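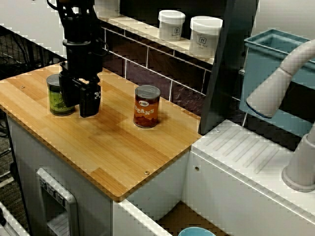

Category: Robot learning

I spent most of June on one question: how much does it matter where the cans start? The task is a plain one. The arm gets an instruction with a noun in it, "peas" or "beans", and has to pick that can and put it down somewhere else on the toy kitchen counter. The policy is a small one that I fine-tune on my own demonstrations, and the training code is the Brerkero repo with very few changes.

My first set was 80 demonstrations, and I was lazy about placement. I put the cans down wherever my hand went, and my hand went to the same few spots every time. The policy trained on that set looked good as long as I kept being lazy. When Glenys Penry came over and set up the counter for me, it fell apart. She put the beans near the front corner and the peas back toward the tiles, and the arm went to where the peas usually were and closed on the beans.

So the policy had mostly learned places. It had learned a little about color too, but when the two disagreed, place won. People who do this for a living will not be surprised. I had read about it myself and still made the set that way.

For the second set I wrote a short script that picks a position for each can and a rotation for the label before every demonstration. I marked a coarse grid on a paper sheet the size of the counter top, laid it down, set the cans, and took the sheet off again before recording. It is slow work. A demonstration that takes some 14 seconds to record takes a good deal longer to set up. The rotation turned out to be worth the trouble, as a can seen from the back does not look much like the same can seen from the front.
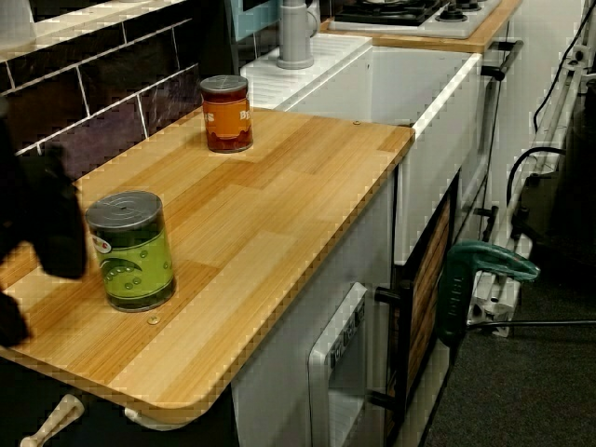
Why not just record more demonstrations with the old placement? I tried that first, going up to 271, and the policy got smoother without getting any better at choosing the right can.

The set with scripted placement has only 60 demonstrations in it. Trained on that, the arm picks the can it was told to pick much more often, including in layouts Glenys makes up. It is also clumsier. It hesitates over the can, and sometimes it comes in too low and nudges it before the fingers close. I would take that trade, but it is a trade – the old policy had a very clean grasp when it happened to be going for the right thing.

I also ran it with a single can on the counter and asked for the other one. I had no demonstrations of that, so there was no right behavior for it to copy. It goes for whatever is there. I don't count this as a failure of the placement method, only as something the data never covered.

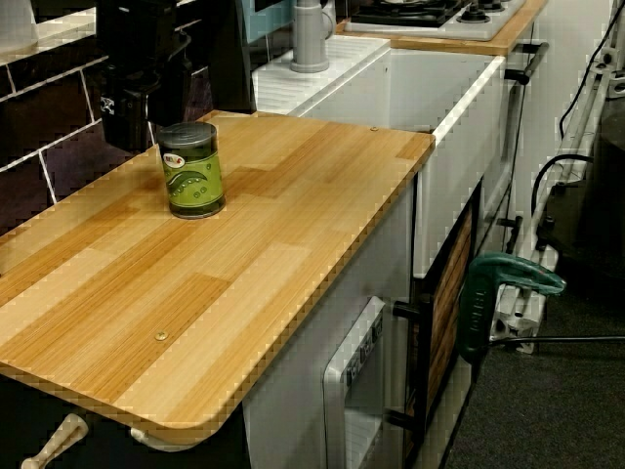

The can of peas on the counter, with the arm above it.

Two things I have not sorted out. The first is light. All of my recording was done after 4 p.m., and a morning run was worse than I expected. I only did one, so I can't say much about it. The second is whether the grid can be coarser. Glenys thinks half the positions would do, and she may be right, but testing that means another full set and I have put it off.

Next I want to mix the two sets and see if the clean grasp comes back. I'll post the placement script once I have taken out the parts that only work on my machine.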